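Domestic Surfaces and Storage, Unit 4 Handout
Gaps, seams and the matching-gray problem
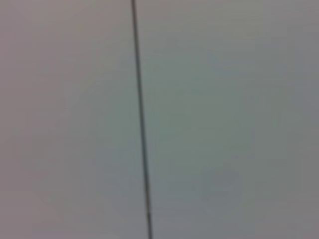
Unit 3 left you with the claim, repeated in nearly every fitting guide, that a narrow dark line between two plain surfaces is a "shadow gap" and that a shadow gap is a sign of good work. I would like you to be suspicious of both halves of that sentence. Sometimes a dark line is a gap. Sometimes it is a bead of sealant, a strip of trim, a cable someone ran down the wall, or a pencil mark that was never cleaned off. Until you have put a fingernail or a feeler gauge to it, you have a line and a guess.

4.1 Why people like gaps

The usual argument goes like this. Two panels are never perfectly straight, so butting them tight shows every error. Leave a small, even space and the eye reads the darkness instead of the edges. This is true as far as it goes. It goes about as far as the first spill. A gap beside a sink or below a counter collects flour, grease and crumbs, and the brochures do not picture it after a winter of use.

Kuldeep Uniyal's notes from the Altcombe kitchens (in the reader, second section) are worth your time here. He went back to look at the joints he had himself specified as open and found that the households had filled a good number of them. They used tape, caulk, folded paper, and in one case candle wax. He takes this as a failure of explanation: people had not been told what the gap was for. I take it as a failure of the gap. Read him and decide for yourselves.

4.2 Is it straight?

A line that leans slightly is easy to see and hard to blame. Before you write "panel out of plumb" in your survey, check:

the floor, with a long level, in both directions
the wall behind
the panel edge itself, against a straightedge
where you were standing, and whether you were looking at it square on

The fourth item is the one students skip. Last November half the group reported a leaning seam in the practice room and the other half did not, and the difference was which side of the room they had worked from. Use a plumb line. It costs almost nothing.

4.3 Gray is not one color

Catalogs sell gray as the safe choice. The Claltora range lists its grays under numbers, and the sheet in your pack says that any two panels with the same number may be "freely combined." I doubt it. A plain gray surface takes on whatever is near it. Put one panel toward a warm lamp and the next toward a window and you can end up with one that looks pinkish and one that looks green, both cut from the same board. The reverse happens too: two different grays look like a match in the showroom and part company at home.

So do not record a color from memory, from a picture, or from one visit. Record it with a sample card held flat against the surface, once in daylight and once under the room's own lights. If your two readings disagree, write both down. Do not average them.

Purba's reply to this, when I put it to them, was that customers do not notice. Ilham Slaoui's survey suggests they do notice and do not complain, and those are separate findings. Her sample was 300 households, all of them renting, and renters have their own reasons for keeping quiet. I would not build too much on it, but it beats a sales desk's impression.

4.4 Matte finishes

Claims to treat with care:

"Hides fingerprints." It hides some. Oily hands on a dark matte door will show from across the room if the light is low and from the side.

"Wipes clean." Wipe with what? Rub one spot hard enough and you may polish it, and then you have a shiny patch that no wiping will take away.

"Rated for 2000 cycles." This is the Bekel figure. The leaflet does not say what a cycle is, how hard the cloth was pressed, or whether anything was on it. Ask before quoting it in an essay. I will mark you down for repeating it bare.

4.5 Exercise

Pick one seam at home between two flat surfaces. Measure its width at the top, the middle and the bottom. Note what is in it. Clean it with whatever you would normally use and note how long that took. Then write no more than 200 words on whether you would close it, and with what. "It depends" is allowed only if you say on what.

Bring your sample cards next time, including the ones you borrowed in Unit 2. Reading for Unit 5 is Slaoui, the chapter on drawer fronts, skipping the appendix.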